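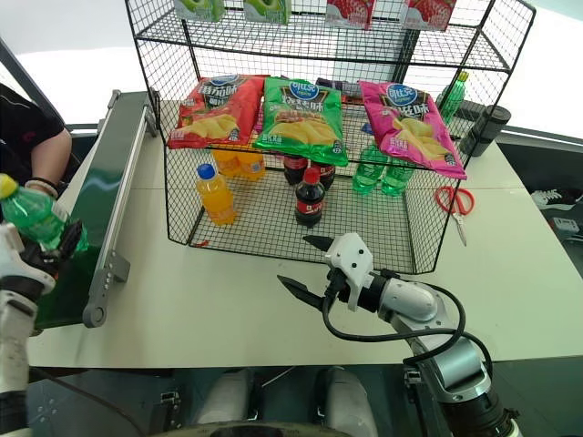

Page 2 of 6

Filed under: Talks & Workshops > Small Makers

Colour tastes like something: my notes for the Vakstead makers' night

Last updated Jan 23, 2025

Start before the slides are up. Ask the room to shut their eyes and think of lemon. Then ask what colour they got. They'll all say yellow, and someone up the back will say green to be difficult, and that's fine, because green gets me to lime.

Okay. So I do labels. Jam labels, relish labels, the odd bag of dog biscuits. I've been at it long enough that I can't walk down a supermarket aisle like a normal person any more, I just stand there in everyone's way squinting at the mustard. What I want to talk about tonight is the bit of the job that makers ask about last and should ask about first, and that's flavour colour. I mean the colour that tells a tired person with a toddler on their hip which one is the chilli one.

(Slow down here. Last time I galloped.)

The Stemesero story. Tell it properly this time, it's the best thing I've got. Stemesero was a range of cordials, lovely stuff, made in a shed out past the silos. They had a raspberry and a ginger. They wanted the raspberry in navy, because navy felt grown-up, and I was new and keen and wanted to be liked, so I said gorgeous, let's do it. We ordered 1000 labels from Vanhove and they came back beautiful. Really beautiful! I've still got one on the fridge.

And then at the August market I stood at the stall and listened to people ask if it was blueberry. All morning. One lady bought it as blueberry, took it home, and came back to tell us it was a very odd blueberry. We reprinted in a pinky red, another 1000, and I paid for half of them out of guilt. Pause for the groan.

So, what I'd do now. Pick the flavour colour before you fall in love with a brand colour. Your brand can live in the lettering, the lid, the shape of the label, the little drawing of your nan's chook. Leave the big flat patch for the flavour. If you've got a range, lay them all out on the kitchen bench in a row and go and stand by the back door. If you can't tell the hot one from the mild one at that distance, your customers won't either.

Fruit is the easy end — strawberry wants to be red and green apple wants to be green, and you can be as arty as you like once you've given people that much.

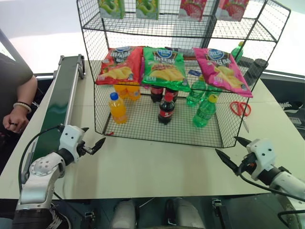

Do the flavour colours have to match what other brands use?

There's no rule that makes you, but if most of your shelf neighbours use the same colour for a flavour, going against it means your wording has to be bigger and clearer.

Savoury is where it gets messy. Ask the room what colour salt and vinegar is. Let them argue for a minute, it warms everybody up, and you'll find anyone who grew up overseas has a completely different answer and will defend it to the death. I love this bit. People are hopelessly loyal to the chip packet colours they had as kids. The useful thing to take from it is that these colours are habits, and habits are local. If you're selling at Vakstead, go and look at what's on the shelves at Vakstead.

Water break. Check time.

Boring but important: proofs. Your screen is lying to you. The warm plum you signed off on the laptop at night can come off the press looking like a bruise. Get a printed proof, on the real stock, and look at it outside and then under whatever horrible tubes your stockist has. Wernach hall has terrible tubes, so if you're on a stall there, hold your proof up under those. If the orange goes brown, fix the orange.

Also please don't rely on colour by itself. Plenty of people can't split red from green, and your mild and your hot relish should not be relying on exactly that. Write the flavour big. Put it in the same spot every time. I'd take a plain word in fat letters over a clever pun any day, and I say that as someone who adores a pun (skip the chutney pun if running late).

Last bit is the swap table. Bring your jars up, cover the names with the masking tape, and the next person along has to guess. Write the wrong guesses down, they're worth more than anything I've said up here.

Tape and pens are in the blue tub. Return the tub.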